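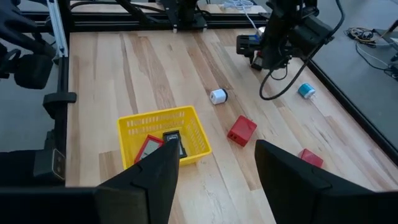
水野：転がるものから先に入れたほうがいい、という意見には反対です。かごの底に円筒が先に入ると、後から入れる板状のものが浮いて安定しません。順序は板、箱、円筒、最後に端数の小物。前スレでも同じことを書きました。

スレッド：作業台の上の小物を一時かごにまとめる運用について（天板の手入れ込み）

投稿者：riku_nomura
前スレが天板の話と収納の話で混線したので立て直します。前提を書いておきます。
・天板はメープルの集成材、細長い材を寄せたブッチャーブロック。奥行83cm。
・かごは黄色のプラスチック製。側面に小さな長方形の穴が列で並んでいるもの。
・対象は台に出したままになる小物。赤枠の平たいもの、画面のようなものが付いた黒い機器、白い円筒、青緑の円筒、赤いブロックなど。
現状、平たいものと黒い機器はかごに入れ、円筒とブロックは台の上に残っています。定位置に戻す前の仮置きとしてかごを使う運用で、分類はしません。論点は、入れる順序、かごの置き場所、天板側の対策の三つです。

投稿者：mizuno_i
順序は冒頭のとおり。補足すると、板状のものは寝かせるより、かごの壁に預けて斜めに立てたほうが底面積を食わない。ただし面に傷が付いて困るものは壁の穴の縁に当たらない向きにする。この手のかごは穴の縁に成形のバリが残っている個体があります。

投稿者：kado_R3
分類しない仮置きかごは、二週目には固定の置き場になります。経験上、例外なし。仮置きをやめて最初から定位置に戻すほうが総手数は少ない。かごを挟むと一個につき「つかむ、置く」が二回になる。

投稿者：mizuno_i
>>kado_R3
手数の計算がおかしい。定位置が全部同じ棚にあるなら一回で済むが、別々の部屋にあるなら歩く距離が支配的になる。かごは運搬容器です。一個ずつ三往復するのと、かごごと一周するのとで比べてください。

投稿者：kado_R3
だったら運搬容器と呼ぶべきで、スレ題の「一時かご」という名前が悪い。置いておく前提の名前になっている。

投稿者：riku_nomura
名前は変えても構いません。うちでは定位置が二部屋に分かれているので運搬の比重が大きいです。期限も決めていて、かごに入ったものは7日で必ず空にします。期限の札などは付けていません。

投稿者：kado_R3
札なしで守れるなら札なしでいい。守れているかどうかの記録はありますか。

投稿者：riku_nomura
記録はなし。八月に一度超過しました。原因は取扱説明書で、定位置が決まっていなかった。それ以外は守れています。

投稿者：sunago
円筒の件。転がるかどうかは天板の水平と木目の段差で決まります。寄せ木の継ぎ目は季節で段差が出ることがあり、継ぎ目と円筒の軸が平行だと止まりやすく、直交だと越えていきます。気になるなら台の短辺方向に水準器を当てて、脚のアジャスターで手前をわずかに高くする。奥は壁で止まるので落下しません。

投稿者：mizuno_i
手前を高くするのは賛成しません。液体をこぼしたときに壁際へ流れて、天板の裏に回ります。集成材の木口に水が入ると戻らない。水平に出して、円筒は立てるか、かごに入れる。これで済む話です。

投稿者：sunago
立てると今度は倒れて転がる。径に対して背の高いものは特に。液体は壁際にコーキングがあれば裏には回りません。

投稿者：mizuno_i
コーキングがある台かどうかをriku_nomuraさんが書いていない。前提が足りないまま傾けろと言うのは乱暴。

投稿者：riku_nomura
コーキングはありません。壁から少し離して置いています。傾ける案は見送ります。

投稿者：tenban_oil
天板の仕上げは何ですか。プラスチックのかごを置きっぱなしにするなら、そこが一番重要です。オイル仕上げの上に長期間置くと、底の形で色の差が出ます。メープルは淡色なので特に目立つ。うちはRutthorpeのワークトップで、半年置いた箱の跡が消えるまで相当かかりました。

投稿者：riku_nomura
オイルです。Zareiのクリアを使っています。塗ったのは一年ほど前で、塗り直しはまだです。

投稿者：tenban_oil
一年なら塗り直しの時期です。手順だけ書きます。
台の上のものを全部下ろす。
固く絞った布で拭いて、一晩置く。
600番で木目に沿って軽く当てる。継ぎ目をまたいで円を描くように擦ると、継ぎ目の左右で艶が変わる。
粉を掃除機で取り、布で乾拭き。
オイルを薄く延ばし、しばらく置いてから余分を拭き取る。
もう一度繰り返す。
使った布は水に浸してから捨てる。自然発火の事例があるので、丸めて放置しないこと。

投稿者：kado_R3
600番は細かすぎませんか。汚れの層が取れない。

投稿者：tenban_oil
輪染みがあるなら、その箇所だけ粗い番手から始めて段階的に上げる。全面に粗いのを掛けると淡い材は艶が落ちて、そこから均すのに時間がかかる。全面は600番から。

投稿者：kado_R3
局所だけ粗いのを掛けると、そこだけオイルの吸い込みが変わる。結局むらになる。

投稿者：tenban_oil
なので段階的に上げると書きました。最終番手が揃えば吸い込みの差は小さい。差が残る場合は二回目の塗布で詰まります。反論があるなら端材で試してからにしてください。

投稿者：kado_R3
端材で試します。結果は後で。

投稿者：mizuno_i
かごの跡については、底に脚があるかどうかでも違う。脚付きなら跡は点で済み、平底だと面で残る。透明の小さなゴム脚を四隅に貼る方法もあるが、ゴムの種類によっては可塑剤がオイル面に移行してべたつく。フェルトのほうが無難です。

投稿者：sunago
フェルトは滑ります。片手で物を入れると、かごごと動く。

投稿者：mizuno_i
動いて困るほど強く入れないでください。

投稿者：riku_nomura
フェルトを試しました。厚さ5mmのものしか手元になく、かごが少し高くなりましたが、使用上の問題はありません。確かに滑ります。壁に寄せて置けば動かないので、それで様子を見ます。

投稿者：hakoda
横から失礼。穴あきかごより浅いトレーがいいと思う。Buvportの浅型を使っていますが、上から全部見えるので探す時間がかからない。かごは深さがあるぶん、下のものが隠れます。

投稿者：mizuno_i
浅いトレーは運ぶときに中身が滑って落ちる。ここでは運搬の話が先に出ています。穴あきの側面なら横からも中身の見当は付く。

投稿者：hakoda
見当が付くのは色の濃いものだけでしょう。半透明の小さい部品などは横からでは分かりません。探すことが多いものはトレー、運ぶものはかごで分ければいい。

投稿者：riku_nomura
半透明の赤い小物が一つあって、これは指摘のとおりです。穴の寸法より小さい部品だと抜け落ちる恐れもあるので、かごには直接入れず、蓋付きの小さい容器に入れてからかごに入れることにしました。トレーの併用は容器が増えるので保留。

投稿者：sunago
半透明のものは木目の上でも見失いやすい。淡いメープルならまだましで、うちのウォールナットだと濃い色の透明部品はまず見えない。斜めから懐中電灯を当てると影で分かります。

投稿者：kado_R3
容器の中の容器。二重になった時点で開ける手数が増えている。

投稿者：riku_nomura
増えます。対象が一個なので許容しました。

投稿者：mizuno_i
黒い機器のほうは、画面に見える面を何かに当てない向きで入れること。硬い角のあるブロックを同じかごに入れるなら、間に赤枠の板を挟んで仕切りにする手はある。板の面が傷付いていいものなら、ですが。

投稿者：riku_nomura
板は仕切りにしません。明るい色の面に傷を付けたくないので。ブロックは反対側の隅に入れます。

投稿者：kado_R3
端材の結果。メープルの端材がなかったのでバーチで代用。粗い番手から段階的に上げた箇所と、600番だけの箇所を並べてオイルを二回。正面からは差が分からない。低い角度から光を当てると、段階的に上げた側にわずかに粗い線が残っていた。番手を一つ飛ばした可能性あり。

投稿者：tenban_oil
飛ばすと線が残ります。あとバーチとメープルでは導管の出方が違うので、そのまま当てはめないほうがいい。ただ、正面から分からないなら作業台としては十分でしょう。

投稿者：kado_R3
作業台としては、そう。食卓なら私はやらない。

投稿者：riku_nomura
まとめると長くなるので、決めたことだけ。
順序は板、機器、ブロック、円筒、小物容器。
かごはフェルト付きで壁寄せ、塗り直しまでは置き場所を時々変える。
天板は水平のまま。塗り直しは涼しくなってから。
Zareiの缶が残り少ないので、Gruramportの同系統品を重ねて問題ないか、知っている人がいたらお願いします。どちらも植物油ベースの表記です。

投稿者：tenban_oil
植物油同士なら密着の問題はまず出ませんが、ワックス分の有無で艶が変わります。Gruramportは使ったことがないので断言しません。天板の裏で小さく試して、表面が硬化するまで待ってください。

投稿者：hakoda
うちのはワックス入りの缶もあったので、表記の末尾まで見たほうがいいです。

投稿者：riku_nomura
缶を確認して、裏面で試します。結果はこのスレに書きます。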